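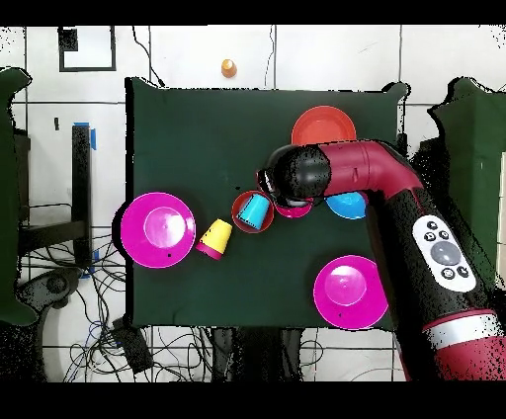
Teller, Schalen und Becher auf dem dunkelgrünen Tuch

Buntes Geschirr für den Kindertisch
Galerie von Shamim Mirani

Im März haben wir für den Spielkreis in Ziseck neues Kunststoffgeschirr ausgesucht. Das alte war verkratzt und passte nicht mehr in die Fächer. Die Farben sind kräftig: Magenta, Rot, Gelb, Blau. Ein dunkles Tuch darunter ist praktisch, weil man auch die kleinen Becher darauf sofort wiederfindet.

Die großen Teller kommen beim Abräumen nach unten, die Schalen darauf. Eine rote Schale auf einem Teller in Magenta steht sicher genug, um beides zusammen wegzutragen.
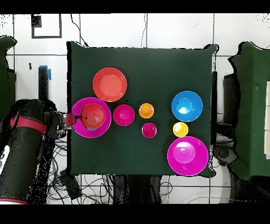
Die Becher räumen wir getrennt ein. Sie sind leicht und kippen schnell, wenn jemand an den Tisch stößt – im Schrank stehen sie deshalb im oberen Fach. Das Fach ist 56 cm breit und reicht auch für die kleinen Schalen.

Gleiche Becher lassen sich ineinanderstellen, das spart Platz. Bei den Schalen klappt es am besten, wenn die größte unten steht.

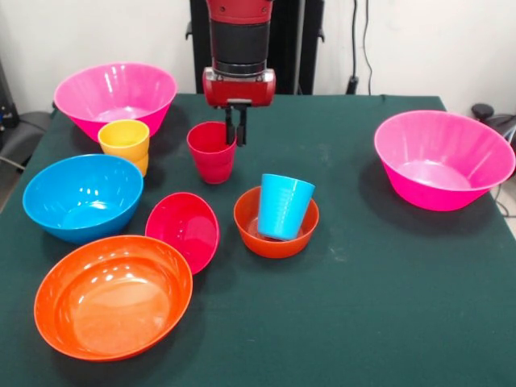 Nach Farben sortieren wir nicht mehr. Die Kinder nehmen sich ohnehin, was ihnen gefällt, und Gelb ist immer zuerst weg. Gespült wird von Hand mit einem weichen Schwamm, danach trocknet alles auf dem Gitter neben dem Fenster.

Stand: 2020-07-15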